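Chapter 7
When the Work Changes Hands

What this chapter covers
How tasks are divided between people and machines
What happens to skill when part of a job is automated
Hours, pay and grading after a change
Who is asked, and when

Most people meet automation at work as a change to their own day. A task they used to do is taken away, or a new one is given to them, and the rest of the job closes up around the gap. The job title often stays the same for years afterwards. For that reason, counting jobs before and after a machine arrives gives only part of the picture, and in this chapter we look at tasks instead.

Take the packing site at Jadness. Before the change, 3973 orders went through on a busy Monday, and every one of them was picked, checked, wrapped and labelled by hand. The firm brought in a picking system called Trillix in March. It handled boxes and bottles well from the start. It did badly with soft bags, with anything shiny, and with goods that had been put back on the wrong shelf. Those items went to a side bench, where 3 people on each shift dealt with them.

The work on the side bench was new. It had no grade of its own and no training sheet, and for the first months it was paid at the packing rate. Yet the people doing it had to know the stock better than anyone had needed to before, as the easy items no longer reached them. A shift on the bench was made up entirely of awkward cases. Some packers liked this and asked to stay. Others found it tiring and went back to wrapping – one of the few jobs that had hardly changed.

A second kind of work grows up alongside the machines: the work of showing them what to do. A hand movement that takes a packer no thought at all has to be repeated many times, with a tool that a machine can learn from, before a robot can copy it. At Gerkik, a smaller firm that supplies grasping software, the target for a single task was 3000 repeats, and a person working steadily could finish 600 in a week. Much of this is done in ordinary rooms among tables and office chairs.
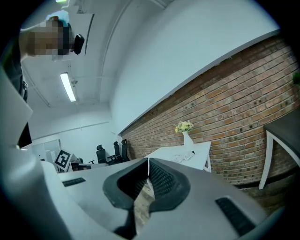
Imai, reading a draft of this chapter, objected that "showing" is too kind a word for it. On this view the person is producing something the firm will own and use for years, and should be paid as a maker of that thing, with the hourly rate as a floor. The same comment pointed out that packers at Jadness were never told how long their recorded movements would be kept.

We return to that objection in section 7.4. It matters here for a simpler reason. When a firm works out what automation has saved, it usually counts the hours no longer spent on the old task. The hours spent on repeats, on the side bench and on clearing stoppages tend to be entered under other headings, or not entered at all. A manager may then believe that a shift has become lighter when the people on it would say the opposite.

7.1 Tasks, jobs and grades

A task is a piece of work with a clear start and finish, such as sealing a carton. A job is a bundle of tasks given to one person. A grade is the value an employer puts on the bundle. Automation acts on the first of these directly. Its effect on the second and third depends on decisions made by people, often some time later – and sometimes never made at all.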